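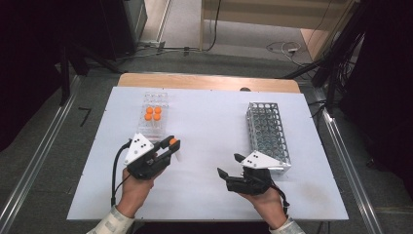
How many clips had he saved?

More than 1000, in a folder called Saludo, on a drive that also held the office payroll.

Tsung-han Yu had not meant to keep so many. He had started in September with a program called Prorketti, which took any video playing in the browser and wrote it to disk. It was free for the first 100 downloads. After that a gray box came up asking for a license number, and he paid, and the box went away.

The clips came from a site called Beltska. People put up short films of their kitchens, their dogs, their bands playing in garages. Most stayed up for a week or two and then the link went dead. The site had no money for storage and said so on the front page.

He saved the ones by a woman who signed herself Plometti. She played the accordion in a stairwell. You never saw her face, only the bellows and her hands and the iron railing behind. Each film ran less than two minutes. He watched them at lunch with the sound low.

On the morning of December 30, 2002, Ilona Csizmadia came to his desk holding a printout.

"The payroll drive is full," she said.

"I'll look at it."

"I looked at it. What is Saludo?"

He told her it was a backup. She pulled over the chair from the next desk and sat down. The heating was off for the holiday week and she had her coat on.

"A backup of what?"

He opened the folder. The list went down the screen and kept going. She read a few of the file names, which Prorketti made up out of the date and a string of digits, and then she reached over and clicked one. It was number 425. The stairwell came up, and the railing, and the accordion started in the middle of a phrase because the program always missed the first second.

Ilona listened to the end. She clicked the next one.

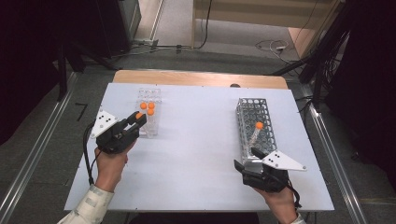
Who owned the films once they were gone from the site?

The woman who made them did, as far as either of them could tell, and she had never been asked.

"Did you write to her?" Ilona said.

"There's no address."

"There's a comment box."

"Not after the link is dead."

She thought about that. Then she asked how much space the whole folder took, and he checked. It came to 2288 megabytes. The payroll run for the new year needed far less than that, but it needed it by four o'clock.

He had a spindle of blank disks in the drawer. They burned four of them, one after another, and the burner made its noise and the two of them ate crackers from the machine in the hall. While the last disk was going he went to Beltska to see if there was anything new. One film had gone up on Saturday. It was the same stairwell, with no one in it, and it ran for eleven seconds.

Under it was the comment box. He typed that he had copies of her films, if she wanted them, and that he could mail them – he would pay the postage.

"Put your name," Ilona said.

He put his name. She went back upstairs to start the payroll, and he deleted the folder and wrote the date on the disks.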